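Leaving part of an estate to a former college while still paying a mortgage
Community help: Wills, legacies and giving
Posted by Meenakshi Tomar

My husband and I are revising our wills in March and wish to leave something to the college where we both studied. Our solicitor has asked us to decide between a fixed sum and a share of the residue before the next appointment.
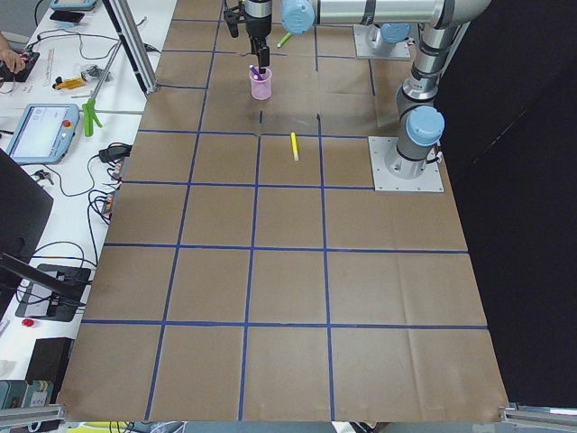
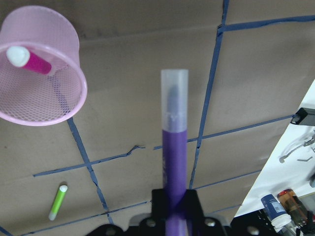
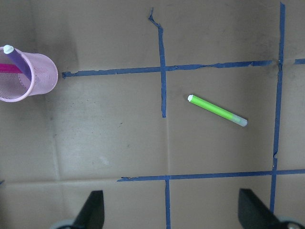 We have 11 years left on the mortgage and two children, the younger of whom is still at school. The college's legacy office has sent a leaflet which recommends a share of the residue, but it does not explain what happens if the estate is smaller than expected. I should be grateful for guidance on the following. Does a fixed sum have to be paid before our children receive anything? May we restrict the gift to the bursary fund? Must the college be told in advance? We live in England and our wills were last signed before the younger child was born.

Narendra Jaiswal
Member, Wills and Legacies board

A fixed sum, known as a pecuniary legacy, is normally paid after debts, funeral costs and the expenses of administration, and before the residue is divided. If your children are to take the residue, the college would therefore receive its sum first. Should the estate have fallen in value, the whole of the loss would be borne by the children until the residue was exhausted.

A share of the residue rises and falls with the estate. Many parents in your position name a modest percentage for this reason. It is also open to you to make the gift conditional, for example so that it takes effect only if the mortgage has been cleared, or only on the second death. Such wording must be drafted with care and should be left to your solicitor.

As to the bursary fund, a restriction is permitted. Please ask the college for its preferred wording, its full legal name and its charity number if it has one. I would advise adding a clause allowing the governors to apply the gift to a similar purpose if the fund has closed. My late aunt's gift was directed to the Drastlow Prize, which had been merged with another award, and her executors exchanged letters with the college for 28 weeks before the matter was settled.

Omprakash Prajapati

Just leave them £300 and be done with it. That is what I did. They sent a very nice card.

Sneha Khurana

I agree with Mr Jaiswal on the main points and would add two remarks. There is no duty to inform the college, although most legacy offices are glad to know and will treat the information in confidence. A statement of intention given to the office does not normally bind you, and you remain free to alter your will.

Secondly, please check who is named as guardian and as trustee for your younger child. A will signed before that birth may name your elder child only, and this deserves attention ahead of the gift to the college.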